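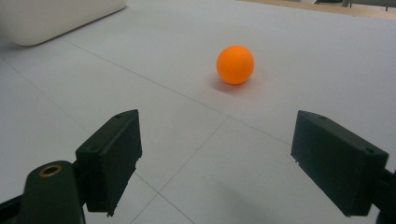

**Hand-held gripper: flat pads or soft ones for small round things?**

Hiya all, I've been going back and forth on this for a fortnight and could do with other people's opinions. I've got a hand-held gripper with plain black block fingers and I'm recording pick-ups with it to train an arm later on. Most stuff is fine. Small balls are driving me up the wall! If I come in even slightly to one side, one finger gets there first and the thing rolls off, usually under a desk.

I've looked at the Suvarna soft pads, and there's a Zaltent set with a shallow curve moulded in (dearer, naturally). Has anyone used either on a hand-held rather than on an arm? And does camera height matter as much as people make out? Mine sits fairly low and I keep misjudging the gap.

*posted by gasthorpe_tinkerer, 15th July*

---

**bilness_bob**

I ran both sets in March, 30 tries each with a ping-pong ball, same table, same tired me. The Suvarna ones were much nicer to use because they give a bit, so a wonky approach gets forgiven. The Zaltent curve is lovely if you land dead centre and a nuisance if you don't, and it was hopeless on flat things like cards. I went back to Suvarna and left them on.

Before you spend anything though, practise your centring. Look at where the ball is between the pads before you squeeze.
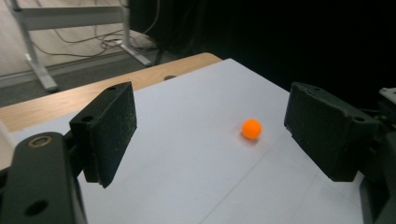

Centring is mostly a matter of moving the whole tool sideways and leaving the closing till last. I used to start squeezing on the way in, which is how you end up swatting things. With the ball sitting nearer the right pad like that, I'd shift across to the right a touch, then close slowly. Also have a look at the pad edges, the right one's got nicks along the top. I'd take a bit of fine sandpaper to any ragged bits, 600 grit if you've got it, and wipe the dust off after.

On the camera, yes, it matters. I raised mine 15 mm and stopped guessing.

---

**wobblyservo**

just stick some rubber tape on them, works for me

---

**third_axis**

Bit of disagreement with bilness_bob on the camera. I left mine low and changed to a wider lens, and I got on with it fine. If you move the camera halfway through, your older recordings won't match the new ones, and I had 244 of them I didn't fancy redoing. So whichever you pick, settle it before you record loads more.

Can't help on Zaltent, never tried them. Suvarna pads do go shiny after a while and lose some of their grip, so get a spare pair.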